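Vom Sauerteig, der nicht wollte

Im December - so steht es tatsächlich auf meinem Etikett, weil Yurani die Gläser beschriftet hat und in vier Sprachen gleichzeitig denkt - habe ich meinen dritten Sauerteig angesetzt. Die ersten beiden liegen, um es freundlich auszudrücken, im Kompost. Der eine roch nach Nagellackentferner, der andere nach gar nichts, und ich weiß bis heute nicht, welcher von beiden mich mehr enttäuscht hat.

Dabei bin ich mit Brot aufgewachsen. Meine Großmutter hat jede Woche gebacken, immer dasselbe, ein dunkles, etwas flaches Roggenbrot mit einer Kruste, an der man sich als Kind die Milchzähne ausgebissen hat (bei mir war es wirklich so, der Zahn steckte im Kanten, und ich habe trotzdem weitergegessen). Aufgeschrieben hat sie nie etwas. Wenn man sie fragte, wie viel Wasser da hineinkommt, sagte sie: »Bis es reicht.« Mit dieser Auskunft stehe ich nun in meiner Küche und rühre.

Den Anstoß für den dritten Versuch hat mir Jairo Ticona gegeben, mit dem ich früher im selben Chor gesungen habe und der inzwischen die kleine Backstube Kinasmont betreibt. Ich hatte ihm beim Brotkauf mein Leid geklagt, ziemlich ausführlich, hinter mir stand schon eine Schlange, und er hat mir über die Theke hinweg erklärt, dass ich viel zu ungeduldig bin. Am dritten Tag passiert oft nichts, am vierten auch nicht, und genau da werfen die meisten Leute das Glas weg. Ich fühlte mich ertappt.

Also habe ich es diesmal anders gemacht. Vollkornroggen von der Dalener Mühle, grob gemahlen, lauwarmes Wasser, ein hohes Glas, und das Ganze auf den Schrank neben dem Ofenrohr, wo es bei uns auch im Winter 27 Grad hat. Jeden Morgen und jeden Abend ein Löffel Mehl, ein Löffel Wasser, umrühren, Deckel lose drauf. Am zweiten Tag schäumte es wie verrückt, ich war außer mir vor Freude! Danach kam die große Stille, vor der Jairo mich gewarnt hatte, und ich bin jeden Abend auf den Hocker gestiegen und habe hineingeguckt wie in einen Kinderwagen.

Nach 9 Tagen war er dann da. Blasen bis oben hin, ein säuerlicher Duft, fast wie Apfelmost, und eine Kuppe, die sich über den Glasrand wölbte. Yurani hat ihn auf den Namen Usus getauft, weil man sich an ihn gewöhnen müsse, und dabei ist es geblieben.

Das erste Brot war trotzdem kein Meisterwerk, das gebe ich gern zu. Ich hatte den Teig über Nacht stehen lassen, 12 Stunden, und das war in unserer warmen Küche eindeutig zu viel. Er lief mir beim Stürzen über das Blech wie Pfannkuchenteig. Gebacken habe ich ihn natürlich trotzdem, und mit gesalzener Butter und ein bisschen Schnittlauch haben wir den ganzen Fladen noch am selben Abend aufgegessen, im Stehen, mit Krümeln bis in den Flur.

Beim zweiten Brot bin ich schlauer gewesen: kürzere Ruhe, etwas weniger Wasser, dazu ein Esslöffel Rübensirup und eine Handvoll Sonnenblumenkerne, die ich vorher in der Pfanne geröstet habe. Kräftig anbacken, dann herunterschalten und noch einmal 35 Minuten Geduld - dieses Wort verfolgt mich inzwischen. Beim Klopfen auf die Unterseite klang es hohl, genau so, wie ich es von meiner Großmutter in Erinnerung habe. Ich habe bestimmt fünfmal geklopft.

Angeschnitten wird ein Roggenbrot übrigens erst am nächsten Tag, das hat sie immer gesagt, und wehe, jemand ging vorher mit dem Messer dran. Ich habe es bis zum frühen Abend geschafft. Die Krume war noch ein wenig klebrig, aber der Geschmack war schon ganz nah an dem von früher, nur das Kümmelige hat gefehlt. Vielleicht war es auch Fenchel oder beides, meine Schwester und ich sind uns da uneins und haben deswegen schon zweimal lange telefoniert.
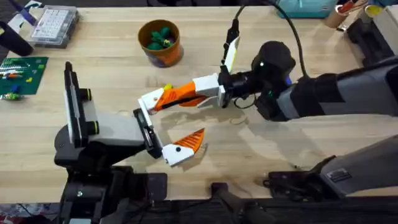 Beim nächsten Mal nehme ich also Kümmel und Fenchel zu gleichen Teilen, fein gemörsert, und schicke meiner Schwester die Hälfte vom Laib. Wer von euch noch ein altes Rezept für Brotgewürz in der Schublade hat, schreibt es mir bitte in die Kommentare, gern auch unleserlich und mit Fettflecken. Und wer in der Nähe wohnt und ein Glas mitbringt, bekommt einen ordentlichen Löffel Usus mit nach Hause.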